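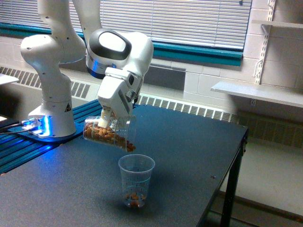
Giving up the second coffee

2023-05-19

I stopped drinking coffee after lunch in April. I had been sleeping badly since the winter and had already tried the usual things, a darker room and no phone in bed. The one thing I hadn't touched was the coffee I buy at 3 every afternoon from Hastau, on the corner by the office.

The first 4 days were bad. I had a headache by late afternoon and was short with people, mostly Rory Imrie, who sits across from me. After that the headaches went away and I was left with the habit. I still wanted to get up and walk somewhere at 3, so I kept the walk. I go down MacRitchie Street to the post office and back, 22 minutes if I catch the lights.

Sleep took longer. I didn't notice much for two weeks. Then I started waking up once a night, where before it had been three or four times, and some nights I don't wake up at all. I also went to bed earlier in that stretch, so I can't say how much of it is the coffee.

Decaf didn't work for me. I tried the Perkico one from the supermarket and it tasted like the box. Innes Dunbar gave me some mint tea, and I drink that now when it rains and I don't feel like walking.

The morning cup stays. I make it at home in the same dented pot and drink it before anyone else is up. I turn 50 this year and have no plans to give that one up.

Next I want to look at dinner, which we eat too late. I'll write about it if anything changes.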